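Call for Participants: Reading Circle on the Comic Novel

The Clelgate Reading Room invites applications from adult readers who wish to take part in its new circle on the English and American comic novel. The circle will meet on Tuesday evenings for eight weeks, beginning in January. Each session lasts 90 minutes and is led by a member of the Reading Room staff.

The program looks at how comic writers handle manners, money, courtship and family quarrels, and at why certain jokes survive while others need a footnote. The main text is "The Prendano Letters," a novel told through the complaints of a hotel guest, first printed in 1958 and long out of print. Purkeo Press has prepared a new paperback edition, and each participant will receive a copy to keep. Shorter pieces will be handed out at the meetings.

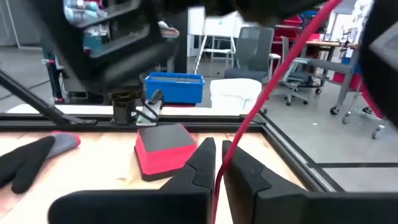 A light wooden tabletop and a thin red cable.

Participants are expected to attend at least seven of the eight meetings, to read the assigned chapters in advance and to write one response of two pages during the term. Responses are shared within the circle and are not graded. Applicants do not need a degree in literature or earlier experience in a reading group. Readers who have never finished a comic novel are welcome to apply — the selection panel will not hold it against them.

Four places are reserved for applicants who can read aloud with confidence. These readers will perform dialogue from the assigned chapters and will attend one extra rehearsal before the first meeting.

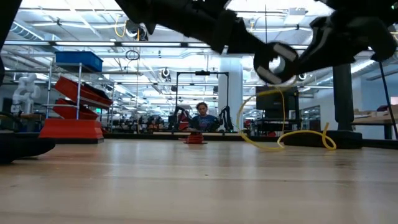 Applications should include a letter of no more than one page. The letter should name a humorous book the applicant admires and quote one passage from it, with a short account of how the passage works. Choose something that can be discussed closely: a speech, a bad excuse, or a plain description of an object, such as a pale wooden table with a black two-fingered gripper hanging open over it, told by a narrator who takes it for a dinner guest. Letters may be typed or handwritten.

There is no fee. Travel costs can be repaid in part through the Farkas Fund for Readers, and a request for support has no effect on selection. Large-print copies of all texts are available if requested with the application.

Letters must reach the front desk of the Clelgate Reading Room by 5 p.m. on the last working day of December. All applicants will receive a written reply.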